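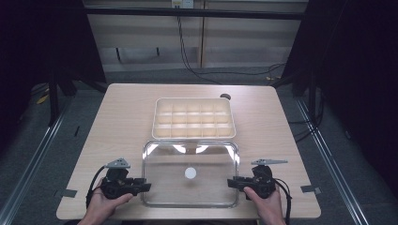 The sorting table, with the fifteen-compartment tray and the clear box in front of it.

Small Things, Sorted
Posted 2021-10-20 by Karine Gagnon

Welcome to the gallery for our button and bead corner! I have been meaning to put this page up since September, when Damián Camacho and I finally brought the light wood table in from the hall and gave it a spot with decent daylight. It has nice rounded corners, which my hips appreciate, and it takes a tray and a box with room left for your elbows.

The tray is the cream-white kind with three rows of five, and I am very fond of it. The walls between the compartments are thin, so you get plenty of space for your little bits, and against that pale color even a tiny gray bead is easy to find. Azucena Tapia likes to fill hers by color and I go by size (we have agreed to leave each other alone about it).

The clear box is for whatever you haven't decided on yet. There's one small white round piece at the bottom of it in the photo, and a dark one lying on the wood just past the back corner of the tray.

If you'd like to join us, bring a handful of odds and ends from that drawer at home. We have 40 jars on the shelf already, but I can always make room for one more, and the kettle is usually on!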